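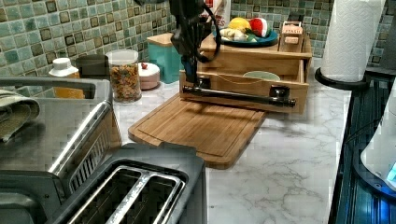
Figure 3. Toy food on a blue plate. Photo: Beaudoin Health Policy Unit

4.2 Loss of cover at the time of renewal

In the previous section we considered how families enter the public health insurance scheme. We now turn to those who were already insured and had to renew. This group gets less attention in the debates on expansion, although in both districts of our study it was the larger one. The sample for this part consists of 337 households, all of which held valid cover in April and received a renewal form in the same month.

The rules are the same in Harmont and in Dusby. The household gets a form by post and must return it, with proof of income, within 21 days. If the form does not arrive at the office in time, cover stops on the last day of the month. There is a right of appeal, but the notice explains it only on its second page, in small print. Several respondents told us they had read the first page and understood that the matter was closed. 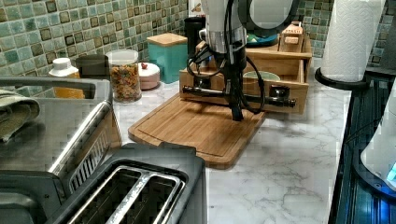
The practice of the two offices differs more than the rules would suggest. The Harmont office telephones the household when a paper is missing, and the form is kept open while the answer is awaited. In Dusby the incomplete form is sent back with a printed letter, and the period is not extended. A family that posts its form in the third week therefore has almost no chance to correct it. We did not find any written instruction behind this difference. Staff in Dusby described it as the way it was always done there, and they were of the opinion that Harmont was too generous.

Proof of income was the most frequent difficulty. It concerned mainly people with changing hours of work, such as cleaners, kitchen staff and drivers, whose pay slips for one month say little about the year. The form asks for one figure. Some respondents wrote the highest month in order to be honest, and then found themselves above the limit. Others left the box empty - which counts as an incomplete form.
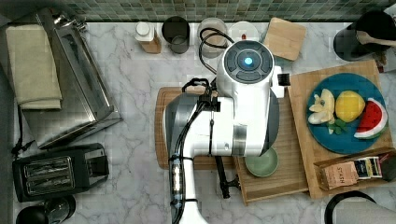

We must also mention the question of language. The form exists in two languages, but the notice of refusal exists in only one. In the interviews it was common that a child of the family had read the notice aloud and translated it. We consider this a weak basis for a decision on medical care, and we return to it in section 6.

It would be wrong to attribute all losses of cover to the procedure. A part of the households had found insurance through an employer, and a part had moved away. We tried to separate these cases by means of a second interview, but people who have moved are hard to reach, and our account of them remains incomplete. The Cevberg survey, which used a sample of 200 households, met with the same problem and solved it by leaving such cases out. We kept them in and marked them as unknown. 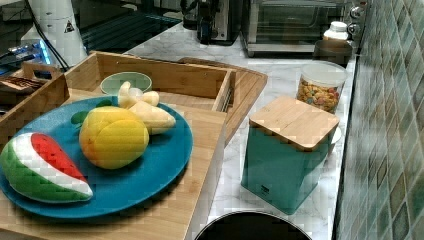

Vol. 21, p. 58

A further limit is that our material covers a single round of renewal. An office may be slow in one spring and quick in the next, for instance when a vacant post has been filled. For this reason we do not give a ranking of the two offices. What can be compared is the treatment of an incomplete form, and on this point the staff and the respondents gave us the same account in both places.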